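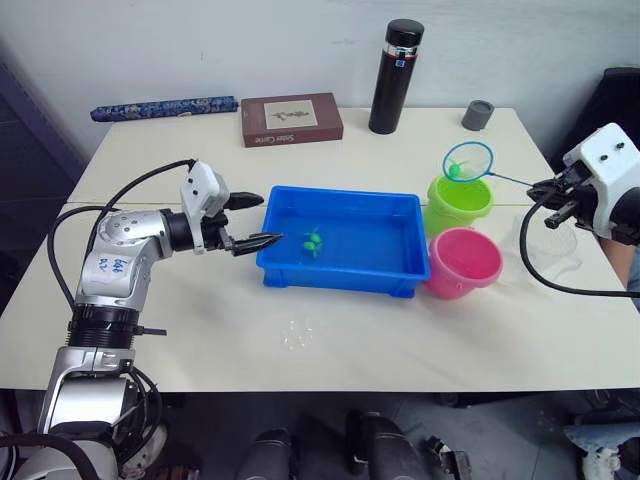

Bac bleu rempli d'eau et seaux en plastique, sur table blanche.

Fraude aux fausses factures : renvoi devant le tribunal

Le parquet de Clitham a annoncé le 2 avril 2025 le renvoi en correctionnelle de deux gérants de la société Losell, poursuivis pour escroquerie et blanchiment. L'enquête, ouverte en juillet, porte sur 98 factures adressées à des PME pour des prestations de maintenance jamais exécutées. Les montants unitaires, tous inférieurs à 700 euros, restaient sous le seuil de double validation des services comptables visés.

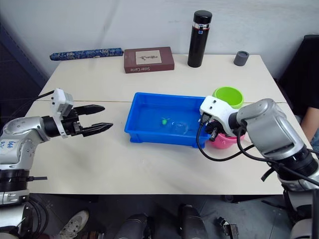 Les fonds transitaient par un compte ouvert au nom de Buko, société sans salarié ni local. Selon la substitut Hatice Canpolat, les relevés bancaires ont permis d'identifier les bénéficiaires – les deux prévenus et un proche, entendu comme témoin. Leur avocate, Me Lleucu Morgan, conteste la qualification de blanchiment.

Les entreprises concernées peuvent se constituer partie civile auprès du greffe, sous la référence 2064, en joignant la facture et la preuve du virement.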